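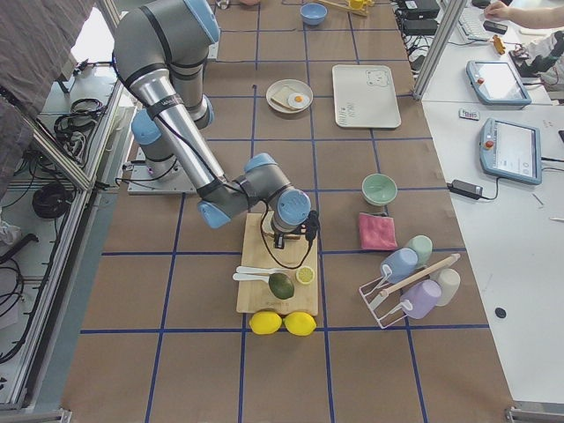

Drundby Community Meals
Progress report to the Varma Fund
2023-02-07
Prepared by Rosário Godinho

This report covers the second half of the grant. Lunch service ran on every planned date except two in December, when the hall was closed for heating repairs. We registered 241 people over the period. Of those, 155 came more than once, which is better than we told you to expect in the application.

Food costs

Bread, eggs and fresh vegetables all went up in price. We moved the dry goods order to Brorex in December and that brought the bill down a little. Fresh produce still comes from the market, and we buy what is cheap that morning. The menu is now written the night before instead of a month ahead. The cooks prefer it.

Home delivery

Delivery is the part that is behind. We planned for 30 households and have reached 19. The second driver left and the insurance for a replacement took longer than it should have. Siyabonga Van der Merwe is now doing both routes, which can't go on past autumn.

Small meals

Some older members asked for a lighter plate at lunch, with bread or toast and fruit on the side. We started offering it without changing the budget line.
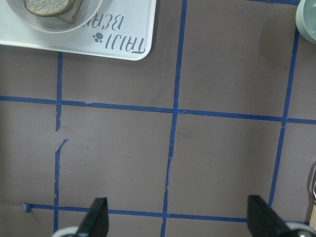
Vasanthi Mudaliar wrote on the feedback sheet that the lighter plate suits her, but she would like soup with it in the colder months and would pay a dollar extra. We will cost this before winter.

Still to do

Hire the second driver. Renew the kitchen permit. Send you the final accounts once Ravindran Achari has checked them.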